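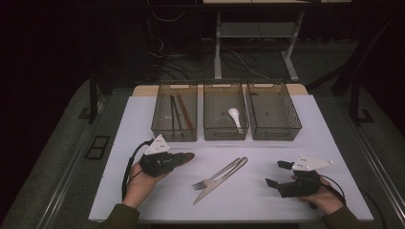
Gabel und Messer, dahinter drei Sortierkörbe, im linken zwei Essstäbchen

Besteck sortieren

Als Besteck sortieren (bei uns zu Hause hieß es immer nur »Besteck machen«) bezeichnet man das Verteilen von Messern, Gabeln, Löffeln und anderem Essgerät auf getrennte Fächer, Körbe oder Schubladeneinsätze. Ich schreibe diesen Eintrag für das Haushaltslexikon Pluritz, und weil man dort ausdrücklich »ich« sagen darf, mache ich davon reichlich Gebrauch.

Begriff und Abgrenzung

Gemeint ist nur das Zuordnen nach Art. Das Polieren gehört nicht dazu, das Eindecken auch nicht. Joni Manninen, der den Eintrag »Schublade« verfasst hat, zählt das Abtrocknen mit, da sind wir uns seit November uneinig! Ich bleibe dabei: Abtrocknen ist Abtrocknen.

Behälter

Am verbreitetsten ist der feste Einsatz mit vier oder fünf Fächern. Ich mag lieber einzelne Körbe, die nebeneinander stehen, weil man sie umstellen, einzeln auswaschen und einfach mit an den Esstisch nehmen kann. Durchscheinender Kunststoff ist praktisch, man sieht auch von der Seite ungefähr, was drin liegt. Geschlitzte Wände lassen Luft durch, und eine Grifföffnung am Rand möchte ich nicht mehr missen. Bei den Körben von Holtex, die ich selber habe, ist der Boden 30 cm lang, da passt auch ein langes Stäbchen schräg hinein. Wer eine flache Schublade hat, misst bitte vorher die Höhe (ich habe das einmal vergessen und die Körbe standen dann ein halbes Jahr auf dem Kühlschrank).

Reihenfolge

Eine verbindliche Ordnung gibt es nicht. In vielen Haushalten liegen die Gabeln links und die Messer rechts, so wie am Teller, aber ich kenne auch Küchen, in denen die Löffel vorn liegen, einfach weil sie am häufigsten gebraucht werden. Bei gemischtem Besteck, also westlichem und ostasiatischem, haben sich drei Gruppen bewährt: Stäbchen für sich, Suppenlöffel aus Keramik für sich, Metall für sich.

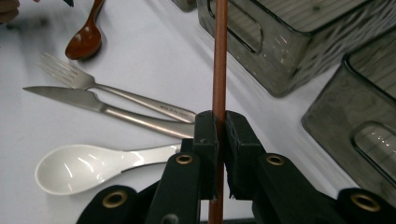 Stäbchen machen dabei die meiste Arbeit, finde ich. Sie sind dünn, sie rollen weg, und spätestens nach ein paar Monaten hat man lauter einzelne in verschiedenen Farben. Ich lege sie trotzdem zusammen und suche die Paare erst beim Tischdecken, das geht schneller als man denkt! Keramiklöffel sollte man hinlegen und nicht fallen lassen, sonst springt der Rand. Messer kommen bei mir immer flach und mit dem Griff zur selben Seite in den Korb.

Größere Mengen

Im Gasthaus Prirano, wo ich zwei Sommer in der Spülküche stand, gab es 147 Gedecke, und sortiert wurde nach jeder Schicht von Hand. Wir haben zuerst alles auf einer freien, hellen Fläche ausgebreitet und grob in eine Richtung gedreht, erst danach kam es in die Körbe. Zu Hause mache ich das bis heute so, auch wenn es nur um eine Handvoll Teile geht.

Siehe auch: Abtrocknen, Schublade, Essstäbchen, Tisch decken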